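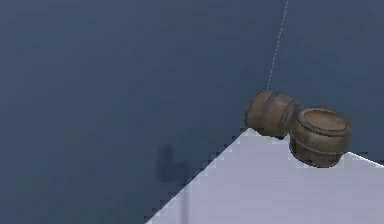
What is a cooper?
A cooper is a person who makes and repairs barrels, casks, buckets and tubs from wooden staves held together with hoops.

Print | E-mail
170 shares | 14 comments

Coopering is a wonderfully clever old craft. A well-made barrel holds liquid without glue or nails, and its bulging middle lets one person roll and steer a load far too heavy to lift!

Oak is the classic wood for wine and whiskey. The log is split or sawn into staves, which are stacked outdoors to season, often for two years or more. The cooper then tapers each stave at both ends, stands them up inside a hoop and heats them over a small fire until they bend. More hoops are driven down, a groove called the croze is cut near each end, and the flat heads are fitted into it.

Coopers fall into several branches. Wet coopers make casks for liquids, dry coopers make them for goods such as flour, and white coopers make pails and churns (lovely things in their own right).

The town of Wotholm once had 46 coopers, most of them working for the herring trade. Gareth Nuttall's shop there still uses hand tools, some of them 100 years old, and takes on a new apprentice each April. His former pupil Tracey Ackroyd now makes butter churns in nearby Stumidton.

See also: Hoop; Stave; Wheelwright

Last updated Aug 22, 2021
Print | E-mail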